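Robot club, month four: we are picking up trash now!

I promised I'd write more often about the club and then June got away from me, so let me catch up. Dewanti and I are still meeting in the evenings, Genivaldo joined us after the spring showcase, and the arm (which we call Kikex, please don't ask me to pronounce it consistently) has finally moved on from foam blocks. The new task is bottles! Empty drink bottles on the floor, one at a time, into a wastebasket.

We picked it because the Furnbridge student challenge has a "tidy the room" round this year, and the rules say the judges bring their own objects. So training on 17 identical blocks, our whole plan last year, would get us absolutely nowhere. Genivaldo started hoarding empties that same night and his family has been very patient.

What I love about bottles is how different they are from each other. A stiff one with flat sides is a dream if you come in square to it. The ones with a waist are nice too, you just close on the narrow part. Then there's the thin crumpled water bottle, and oh boy. Squeeze it a little and the shape changes, so the grip you planned isn't the grip you've got. And clear plastic over a patterned floor is rough on the vision side, as Dewanti will tell you at length.

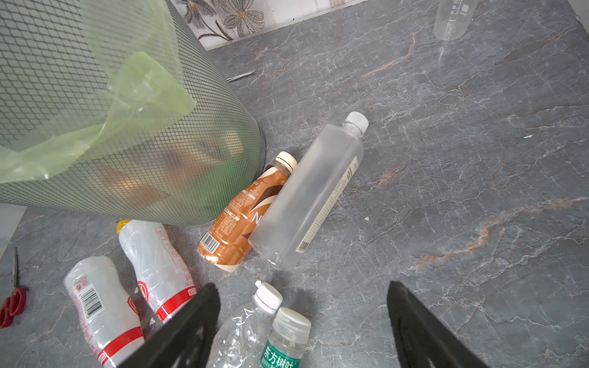

The view from the wrist, fingers open, with the crumpled bottle and the green tea one (东方树叶) between them.

All of our training runs are driven by hand first. One person steers, one person watches the wrist view and calls out the angle, and then we swap when somebody's shoulders give up. We have 121 clean demonstrations saved so far. I wanted 4,000, Dewanti laughed at me, and we settled on "as many as we can stand before the semester starts."

My favorite discovery so far is about the order you do things in. I always went for the easiest bottle first, and Genivaldo kept starting with whichever one was leaning on another. I thought he was making life hard for himself! But once the touching pair is apart, everything after it goes so much faster, and his runs are shorter than mine by a lot. I've switched over completely.

Still on the list: a softer pad for the fingertips, a better way to release over the bin without clipping the rim, and labels for the saved runs that make sense to someone other than me (sorry, Dewanti). Lindalva from the Biltstead team wants to trade notes on fingertip pads, so I'm going over there with a bag of our scraps and a lot of questions.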